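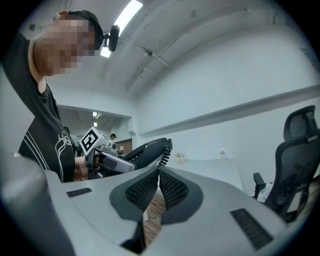 Last updated: 15 July 2022

3.2 Seasonal demand and length of stay

Visitor records for the Atby valley were collected over one full season from 30 guesthouses and small hotels. Owners were asked to note the date of arrival, the number of nights booked and the main purpose of the trip. A total of 730 bookings could be used. Records that gave no purpose were set aside and are treated in Section 3.4.

Figure 2 shows bookings by week. Demand rises slowly through spring and reaches its highest point in June, when the orchid meadows above Drumeck are in flower. Of all usable bookings, 221 named the meadows as the main reason for travel. These guests stayed longer than walkers and cyclists, and they were more likely to book a second village on the same trip - most often Sindent, which lies on the old salt road.

Figure 2. Weekly bookings in the Atby valley, by main purpose of trip.

The pattern differs from the one reported by Van Acker for the Aerts plateau, where summer visitors came mostly for the day. Two points may explain the gap. The last bus leaves Drumeck in the early afternoon, and the upper meadows stand at roughly 2,000 meters, so that a visit from the coast is hard to fit into one day. Owners in both villages also offer a lower rate from the third night.

Weather had less effect than expected. Cancellations in wet weeks were few, and most guests moved their stay to a later date. Whether this holds for groups is not clear, as coach parties were booked through agents and do not appear in the records - a limit we return to in Section 5.

14 shares | 2 comments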